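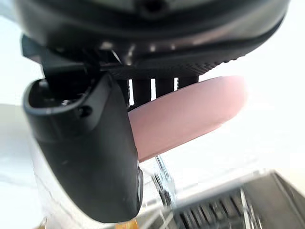 Unathi Mokoena replied that the rules give each team 4 minutes in the kitchen, setup included. She wanted the thread to stick to grip settings.

basholm_club: We dropped finger speed to 30 percent for the Ludine round and stopped losing plates. Same setting for everything.

tinsnips: Disagree. One setting is lazy. Cups need their own, at least in our code.

basholm_club: Your code is 1,598 lines. Ours fits on 2 pages and the first-years can read it.

tinsnips: Fair, but we can tune one item without breaking another.
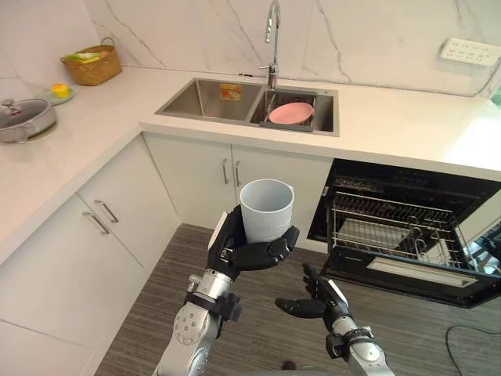
Cup in the left hand, right hand open. Dishwasher door down.

Masilela2: I'm with tinsnips on cups. Plates I'd leave alone. We wrote a separate cup routine in February and kept the old plate one.
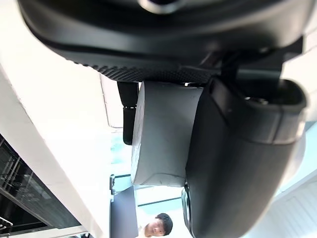

brarnham_kid: Can we bring our own finger pads to the final?

Unathi Mokoena: Pads are fine if you list them on the entry form by 4 September 2019.

basholm_club: Still not splitting ours up.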